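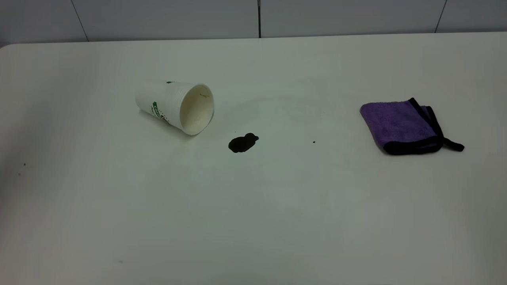
Lists > Manipulation > Grippers and cameras

Re: Zanby vs Stelby fingers, first numbers

On Thu 21 April, Xóchitl Jaramillo wrote:
> Zanby fingers finished 593 of 839 wipe trials, Stelby 339.
> Same arm, same Flidetti controller. I think we can order the
> Zanby set.

I wouldn't order yet. Did both sets get the same start? A folded cloth is easy to pinch at the corner with the loop and a lot harder on the fuzzy top, and the log doesn't say which way it was facing. A cup on its side is another matter again, and I'd score that grasp separately.

Also, what counts as finished? If the big puddle is gone but a small drop off to the side is still there, I call that a fail. The fixed camera should settle it, if someone checks the last still of each trial.

Đặng's sheet has 6 start layouts. Run those with both sets, swapping fingers halfway through, and post the failures too. I'm not convinced the gap survives.

Filed under: End effectors, Test reports
Contact the list owner | Back to top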